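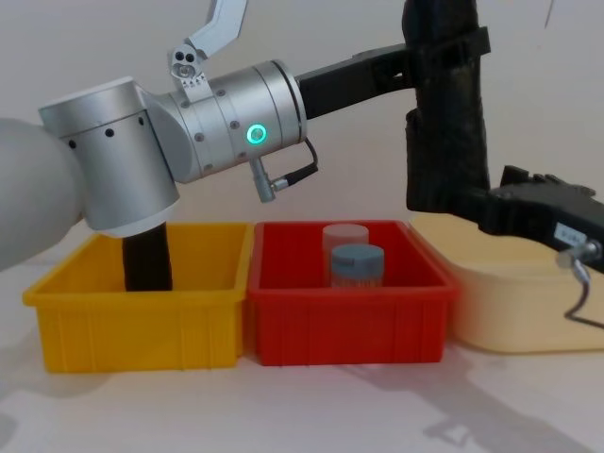 Surow Reading Scheme: progress report to the Jostau fund, end of May

Prepared by Ruxandra Zamfir

Summary

The scheme is running and inside its budget. I am less sure that it is doing what we told you it would do, and I would like this report to say so before the renewal papers go out.

Enrollment

We signed up 161 adults against a target of 142. That number looks good and I would not lean on it. Anyone who filled in the form at the library desk was counted, including people who wanted the free bus pass and never came to a session. Leopold Frei is going back through the sign-in sheets. Until he finishes, please treat 161 as a count of forms.

Teaching

Evening groups meet at Surow and Trelent. The Trelent group started late, as the room was double booked through most of the spring. Smaranda Voicu took over the beginners in March and attendance held up after that, though the weather also improved and I can't separate the two.

The workbooks are a weak spot. We bought 600 on the advice of the supplier and almost 10 boxes are still in the hallway at Trelent. Tutors find the early chapters too childish and the later ones too hard, and most of them have gone back to using letters, bills and bus timetables. I would not order more.

Results

Our proposal said learners would move up one reading level in twelve weeks. The test scores do show a rise. The same short test was used both times, though, and several learners told Smaranda they remembered the passage about the lighthouse. Vernon Li thinks the gain is real but smaller than the scores say. I think we don't know.

Money

Spending is on plan apart from printing, which went over, and tutor travel, which came in under. Kalevi Pelkonen has the receipts.

Next period

Use a different passage for the second test. Report attendance instead of enrollment. Decide by the end of summer whether the Gavrilă site should open at all. The case for it rests on one public meeting, and most of the people there already worked for us.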